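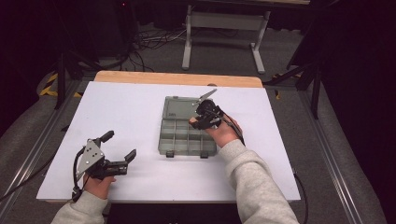 Small Parts Storage: New Arrangements at Unstead

The Unstead workshop will move its small parts into compartment boxes with hinged lids beginning in August. The boxes replace the open trays now in use at the Provby and Asness benches, where pieces of different sizes have often been stored together.

Each bench will receive 25 boxes. Members are asked to keep one kind of part in each compartment and to close both latches before returning a box to the shelf. Empty boxes should be stored on the lower shelf with their lids shut.

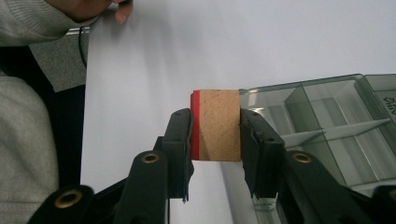 By Niilo Heiskanen
Workshop Office, May 13, 2026

Blocks and offcuts will be handled separately. The inventory completed this spring listed over 1,000 pieces, many without a label. Light tan blocks with a red strip along one edge are to be kept together and may not be cut down for other work. Plain pieces remain available for general use.

Members who hold parts at home are requested to return them to the Ayaaba room. Questions concerning labels or shelf space may be directed to Eino Hämäläinen at the workshop office.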